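Sunday, 14th May

Self-checkout again. Went to the Lurnton store for milk and onions and came out wanting to write a letter. So this is the letter.

Seven machines, one staffed register. The line for the register went back to the bread. Mostly older people, a dad with a baby, me. The machines had no line at all and we all stood there anyway — that should tell the store something.

I don't hate the machines. I hate being told they're for my convenience. Weigh the onions, find the onions on the screen, wait for someone to come over and approve the onions. That's work. I used to get paid for it, one August, at Ranora. 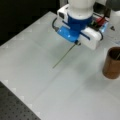
*Blue collar, white arm, pale tabletop.*

And the small talk. People laugh when I bring this up but I mean it. Nermina Shehu ran the end register at Ranora for 30 years and knew who had been sick, who had moved, whose kid needed a summer job. She got me mine. You can't put that on a reciept.
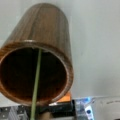

The stores say wages, margins, theft. Fine. Then say so on the sign. And keep two registers open after 5, when people are tired and have a full cart. Two! Not a big ask. Kneževič on the corner manages it with a shop the size of my kitchen, and thier onions are better.

Anyway. I'll be in the slow line. Bring a book.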